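4. Teaching a pick-and-place by hand

Now that both arms are bolted down and talking to the Vuteo controller, you get to the part most people have been waiting for! Set aside a quiet hour for your first session, and don't worry if the early tries look clumsy. Everybody's do, and you can throw away as many as you like.

Before you start

Run the belt at its lowest speed setting while you are learning. Foam cubes are a kind choice for practice, as they forgive a hard squeeze.

CAUTION: Keep your free hand away from the elbow and wrist joints whenever Guide mode is on. The arm feels light, but it can still pinch.

Steps

1. On the Cendaneo screen, open Teach and pick the arm you want to lead. The other arm will hold its position.

2. Press and hold the Guide button, then take the arm just above the wrist and bring the gripper over the belt. Go slowly, the way you would show a child how to pour milk.

3. Close the gripper on the cube with the thumb wheel. A grip setting of 4 is plenty for foam.

4. Lift the cube straight up, clear the wall of the bin, and turn the wrist so the fingers point down. Lower the cube until it is just above the bottom of the bin, and pause there for a moment before you open the fingers. That little pause gets recorded too, and it helps the arm learn to set things down gently (dropping them is a hard habit to get rid of later on).

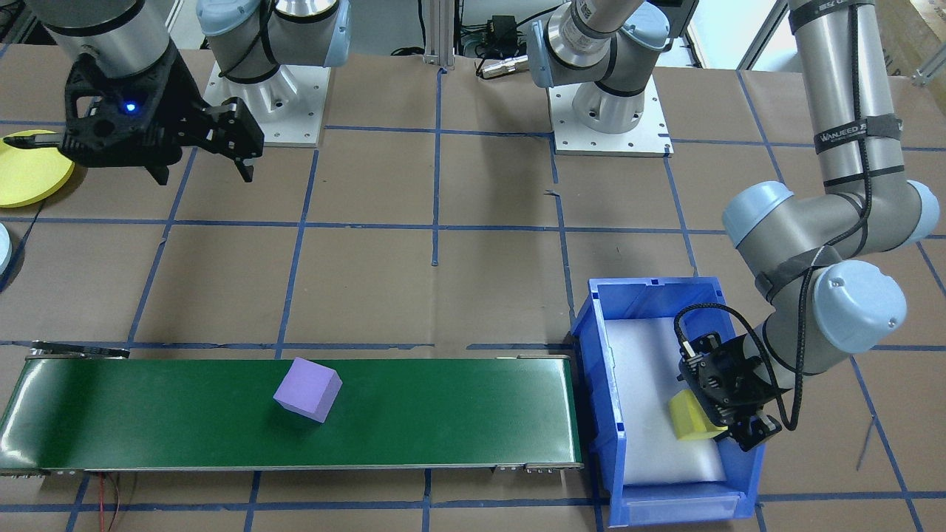

5. Raise the gripper well clear of the bin, let go of the Guide button, and tap Save. Each take can hold up to 600 frames.

6. Put the next cube in a slightly different spot on the belt and go again. We suggest 100 takes for a new task, spread over a couple of sittings if your arm gets tired.

NOTE: If you prefer to lead by remote control, plug in the Filetti handset and skip the Guide button in steps 2 and 5. Everything else stays the same.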